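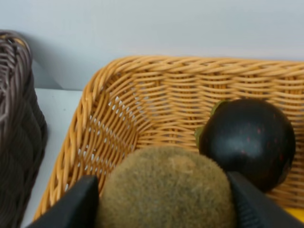 Catside is a set of teleoperated sorting demonstrations, recorded by hand, by people, with all the consistency that implies. The job is simple enough to explain to a visiting relative: there are two baskets on a table and a number of household things, and the operator drives the arm to put things in baskets. The wrist camera gets the intimate view, a fuzzy brown fruit between two black fingers and the wicker weave behind it, which is most of what a policy will ever know about the world. If you have only ever looked at your task from a comfortable chair, spend an evening with the wrist stream. You'll become more forgiving of the robot.

Version notes
Current release: Jul 21, 2026. It replaces the June upload, which had the left and right basket labels swapped in one folder. If you trained on that folder and got good results, please write to us, we have questions.

What you get
144 episodes, one task instruction per episode, two camera streams (wrist and fixed), joint positions, gripper opening and the raw operator commands. The commands are kept as sent, before smoothing. Narayanan Sundaram argued for this and won.

How it was recorded
Everything was driven through Kindo, our own leader-follower setup. The operator moves a small arm, the big one copies it, and any hesitation in the first shows up faithfully in the second. Kindo has no force feedback. You learn to judge a grasp by eye, and until you've learned, the fruit learns for you.

Both operators, Maeve Scanlon and Narayanan, did the same warm-up: 27 practice grasps, none of them in the release. Maeve approaches from above and closes late. Narayanan comes in at a slant and closes early, as if the thing might leave. The operator field tells you which is which, and a classifier could probably manage without it.

Layouts
Objects are put out by whoever isn't driving. The instructions for this are in layout.txt and amount to "spread them out a bit, don't be clever." Some layouts are clever anyway.
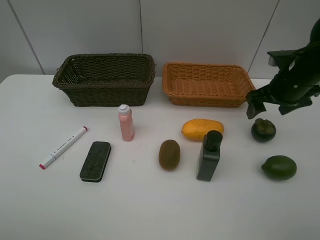

Fixed camera: fruit, bottles, marker and eraser on the table, both baskets empty.

Episodes tagged "fruit" ask for fruit only, and everything else is there to be ignored. Episodes tagged "mixed" ask for fruit in the lighter basket and the rest in the darker one. Colour words in the instructions are the operator's own. The lighter basket is variously tan, gold, orange and, twice, "the nice one". We left them in. People who talk to robots will say that sort of thing.

Known problems
– The two cameras are not hardware synced. Timestamps are good, but match on the time and not on the frame index.
– A bottle standing in front of fruit hides part of it from the fixed camera. Check the wrist stream before you decide an object is missing.
– Some grasps slip and are tried again. These are marked retry, and we count them as useful. Remove them if you want a robot that has never seen anyone fail.
– Gripper opening reads slightly above zero when fully closed. We know. The offset is in calib.json.
– Wrist focus is softer on things far from the fingers. Please don't sharpen the video and send it back to us.

Success labels
An episode is a success if every requested object ends up inside the correct basket and stays there after release. Resting on the rim is a failure. Maeve labelled everything once, Narayanan labelled it again, and where they disagreed the episode is marked disputed. Nearly all the disputes are about rims.

Loading
Each episode is a folder with two videos, one table of states and commands, and meta.json. The reader script is read_episode.py and it needs nothing exotic. Set max_steps to 3000 unless you enjoy padding. The first 100 episodes are the training split and the remainder are for testing. Layouts don't repeat between the two, though the objects do, so don't report results on this as generalization to new objects.

Baseline
The Mudaliar config in the configs folder is a plain behaviour cloning run. It is there so you have something to beat, and we'd be a bit embarrassed on your behalf if you didn't. It handles the fruit tag tolerably and goes vague near the marker, which is thin and lies flat and gave both operators trouble too.

Use and credit
Free for research and teaching. Cite it as "Catside, Skiltirness group, 2026". Bug reports go in the tracker with the episode number in the title. Reports without an episode number go to Narayanan, who will ask you for the episode number.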